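Old Dell tower – fix it up or strip it for parts?
Desktop Hardware > Repairs and Upgrades

nahuel_c
Friday, August 2, 2019

Hi all. I've ended up with an old Dell tower that my aunt was going to put out for hard rubbish. She used it for her bookkeeping and reckons it got slower and slower until one day it wouldn't turn on at all. I've already pulled the CPU because I wanted to clean the old paste off it (it was like chalk), and now I'm second-guessing the whole thing.

My plan was a bit more memory, an SSD, and maybe a different graphics card, then give it to my nephew for homework and a few games. My budget is 100 bucks all up. I'd like to keep the case and the board if I can.
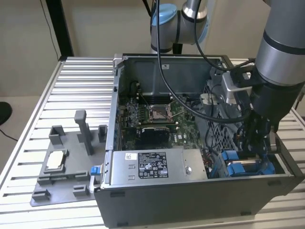 Side panel off, CPU out, power supply across the front.

Main questions: is the power supply worth keeping, and does everything have to come out before I can get at the drives? I don't want to yank on something and snap it.

gumaro_z

Those blue brackets on the right are your drive caddies. On most Dells of that sort you squeeze the sides and the whole thing slides out towards you. Unplug the data and power leads first. No need to take the rest apart, and you can reuse a caddy for the SSD with a cheap adapter.

And please close that socket up if it's going to sit for a while! With the lever open like that you're one dropped screw away from a dead board. Ask me how I know.

Ehab B

I'd strip it. Sorry. Once you've bought memory and a drive you've spent most of your hundred, and you still don't know if the board works. You can get an ex-office machine that boots for not much more than that. Sell the bits and put the money towards one of those.

nesma_els

Gonna disagree with Ehab here. He's got the case, the board, the CPU and a graphics card already, and testing it costs nothing. Put the CPU back with fresh paste, one stick of memory, no drives, and see if you get to the Dell logo. If you do, spend the money. If you don't, then strip it.

I did up one just like it last October for my neighbour's kid and it's still going. The SSD made all the difference – it used to take long enough to boot that you could go and make toast.

Ehab B

And how many hours did you put into it?

nesma_els

Two evenings, with a glass of wine. I enjoyed myself, so I'm not counting that as a cost.

adel.f

Re the power supply, read the label on top before you do anything else. It'll have the total wattage and the amps on the 12 volt rail. Post those here and somebody can tell you which cards it'll run. Some Dells have their own style of plug on the board too, so check that before you order a replacement. I bought a Jurnetti unit for mine without looking and it was 20 bucks postage to send it back.

Don't open the supply itself, whatever its condition.

nahuel_c

Thanks everyone, this is great. Socket's getting closed up tonight, promise. I'll go with Nesma's test first and type out the label numbers once I've got my reading glasses on.

Gumaro, do I need to pull the graphics card for the first boot as well?

gumaro_z

If the board has its own video output, yeah, pull it and plug the monitor in there. Fewer things to blame. There's usually a little latch at the end of the slot, so press that before you lift.

Ehab B

Fine, test it. But if it doesn't post, I've got dibs on the drive caddies – I'm 2 short for mine.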